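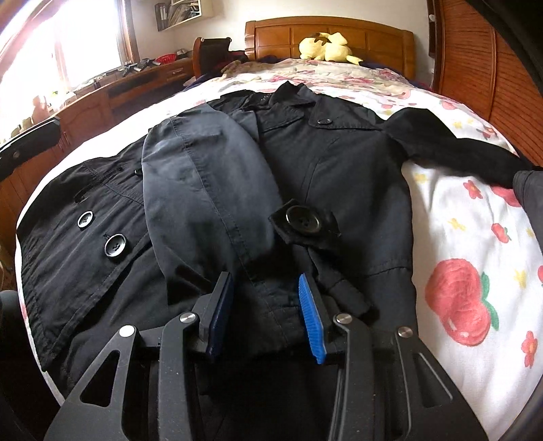 A black double-breasted coat spread on a printed sheet, with the hand-held gripper open over it.

Cloth is a poor subject for a robot. A box keeps its shape when it is lifted and a coat does not, so a program that stores fixed positions fails on the second attempt. The project known as Wusgate takes the other route: people do the chore with hand-held grippers, a camera on each tool records it, and a learning system is trained on the recordings.

The garment set was planned by Golnar Amini. It calls for 500 examples of folding, split by type of clothing, with 100 reserved for coats. Each example starts with the garment laid out on a bed or table and ends when the operator opens the grippers and backs away.

Coats are slow. The fabric is thick, the sleeves have to come in before the body, and buttons give the finger pads an uneven surface to close on. Black coats add a second problem — folds and seams lose contrast, and a bright window on one side makes the exposure harder to balance. 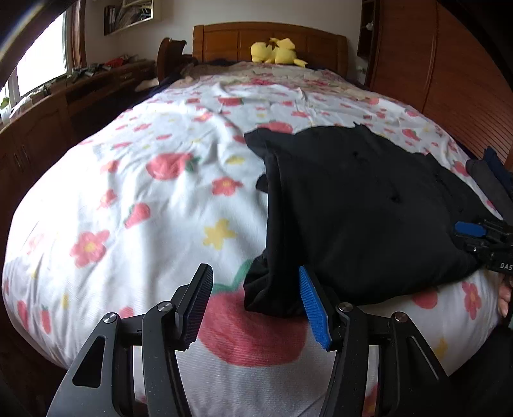
Two grippers at work on a dark garment. The operator's hand is at right.

Ronaldo Enriquez, who reviews the recordings, rejects any in which a hand touches the cloth directly. He also marks the point at which each pad closes and opens. A patterned sheet is allowed under the garment. "If the model only ever sees plain white, it learns plain white," he says.

Sixteen homes are on the schedule, and furniture stays where it is. Recording resumes in January with shirts, which Amini expects to go faster. The coat portion will be checked once more before training begins.

16 comments | 981 shares
Contact the editors | Back to top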